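Hunen Garment Folding Set: Data Card

Version 1.2
Last edited January 18, 2021
Maintainers: Muchen Song, Serena Cirillo

What this is

Hunen is a collection of short clips and stills of everyday clothes being laid out, straightened, folded and put aside on a table. It covers tops, pants, scarves and a few household linens. The clothes came out of people's closets and from two secondhand bins, so most of them have been worn and washed many times. We did not iron anything.

The set was put together for work on cloth: where the edges are, which layer is on top, what counts as a finished fold. It replaces the older Furano set, which had only new T-shirts in solid colors and turned out to be too easy.

Contents

1123 clips, between 20 and 210 seconds each
47 garments, each with its own ID and notes
One text file of fold labels per clip
One text file of garment notes per garment
Stills pulled from the clips, sorted by garment ID

Garment groups

Tops: T-shirts, button shirts, sweaters, hooded tops
Bottoms: jeans, sweatpants, shorts
Small items: scarves, socks in pairs, hats
Linens: dish towels, pillowcases, napkins

Hooded tops are their own subgroup. They are thick at the neck, and the hood has to go somewhere before the body can be folded. Labelers disagreed on these more than on any other group, so each hooded clip was labeled twice.

The table

All clips in the "brown table" part of the set use the same table. It has a visible grain, mostly running side to side, with curved figures in places. The top shows small signs of wear. It was wiped down at the start of each day and left as it was otherwise. We did not put a cloth or mat over it.

The grain matters for anyone working on edges. Some of the darker lines are long and thin and can be picked up as the hem of a garment. The shine matters too. Where light falls on the top it can wash the grain out, and a pale sleeve lying there is hard to separate from the table. If your method depends on a plain background, use the "white sheet" part of the set first and come back to this one.

Sample stills, brown table part
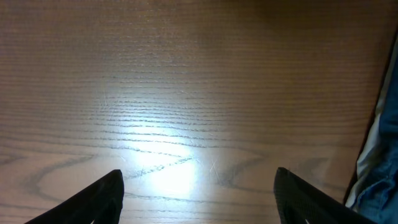
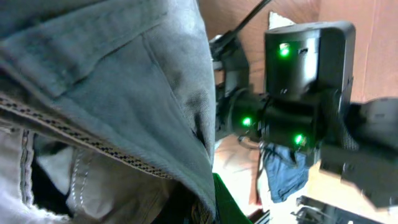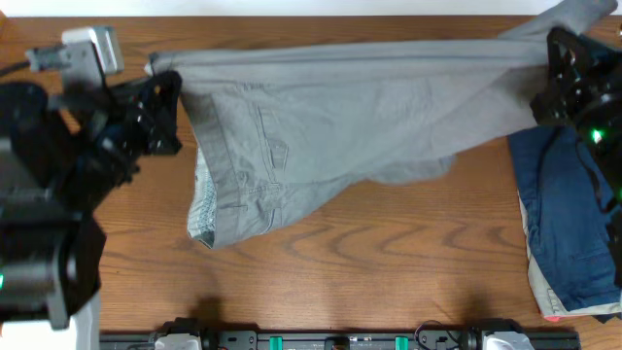
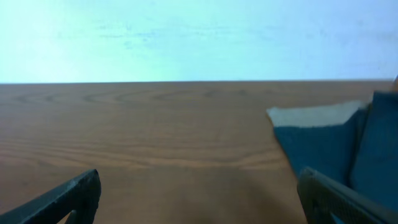 Folder layout

clips/ holds the clips, grouped by garment ID
stills/ holds the sample stills, same grouping
labels/ holds the fold labels, one file per clip
garments/ holds the garment notes
splits/ holds the train, validation and test lists

Garments do not cross between splits. A hooded top that is in the test list does not appear anywhere in train, even in a different fold.

Fold labels

Each line in a label file gives a start time, an end time and one of the following:

bare: no garment on the table
heap: garment is down but not spread
hold: garment is lifted off the table
spread: garment is flat or close to flat
half: one fold made
quarter: two folds made
done: folding is finished and the garment is not touched again

A garment held up and let down again gets "hold" for the whole time it is off the table. If one corner is still touching, it stays under the previous label. Serena Cirillo wrote this rule after the first round of labeling, and the early clips were redone to match.

"Done" does not mean the fold is neat. There is a separate field for that, called tidy, with values 0, 1 and 2. A 2 means the outer edges line up within a finger's width. Many of the sweaters never got past 1.

Garment notes

Each garment file lists type, main color, thickness (thin, medium, thick), closures, trim and any damage. Color names are plain ones such as gray, blue or tan. A color can look different from one still to the next depending on the light, so please go by the notes and not by sampling the stills.

Trim is listed when it can be seen from the outside: ribbing, tape, piping, patches. Pockets are listed only if they change how the garment lies. Drawstrings were left in.

Known problems

Some stills are overexposed on pale fabric. We kept them.

Close stills may show only part of a garment, or only the table. They are still filed under the garment ID of the clip they came from.

The label files for the napkins use an older spelling of two labels ("halved" and "quartered"). The loader script handles both.

Four sock clips have no "spread" label at all. Socks were picked up as a pair and folded over once.

The thickness field was judged by hand. Muchen Song did the first half of the garments and Serena did the rest, and the line between medium and thick is not the same in both halves. We plan to redo this field.

What it is not good for

The set has no wet laundry, no hangers and no drawers. Nothing is sorted by owner or by wash type. There are no fitted sheets. If you need stacks, the Tivavcombe set has folded towels in piles, and its label names are close enough to ours that the two can be merged with a short script (see tools/merge).

Terms of use

Free for research and teaching. Please do not repost the clips on their own without this card. If you make corrections to the labels, send them back as a plain text diff with the clip IDs in the first column.

Changes

1.2: hooded tops labeled a second time, tidy field added
1.1: garment notes moved to their own folder, Győri clips removed at the request of the people who made them
1.0: first release, September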